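June 7, 2019
Woko bench, color drift on wall paint samples

Pulled the Pivuddale panels out of the dark cabinet this morning. They went in last October, same batch as the ones Vlasta has on the south windowsill. Plan was to compare the two sets under the same lamp and settle whether the gray is moving or the cream is.

Lamp warmed up for an hour before the first reading. Meter zeroed on the white tile, then again after the first panel because the first zero looked high. Second zero held. Reading 1,666 on the lux meter at panel height, same as Peter's note on the inside of the cabinet door, so the lamp has not aged enough to matter.

Dark set: no change I would sign for. Windowsill set: the cream has gone yellow along the top edge where the tape was. The blue-gray has lost some blue at 565 nm and nowhere else I checked. Panel 3 has a thumbprint and I left it out.

Shirley wants the palette for the Narkdale rooms before the samples are finished. Told her the two blue-grays are close enough to be confused on a small chip and need to be judged at wall size, next to the cream.

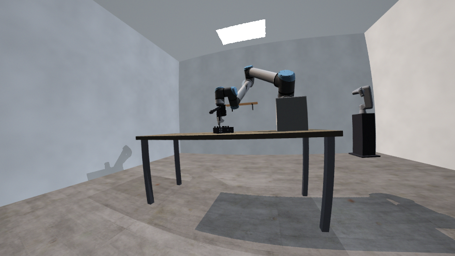 Room render, paler blue-gray on left wall, darker on back wall, cream-white on right.

Back wall reads heavier than I expected against the gray ceiling. Would try it one step lighter. Floor is mottled taupe and I have no quarrel with it. None of this replaces a brushed-out board; screen color is not calibrated on this machine.

Afternoon: mixed a fresh quantity of the darker gray. Matěj's recipe card says to add the black last. Did that, overshot, corrected with base. Wet sample looks right but the dry-down on this binder is always darker. Brushed 2 coats on primed board, second coat after the first was dry to touch. Labeled on the back in pencil.

To do: reread the boards when cured. Ask Csaba for the other tin of Ayaaba primer. Tape residue on the windowsill set still needs a solvent that leaves the film alone; mineral spirits softened it.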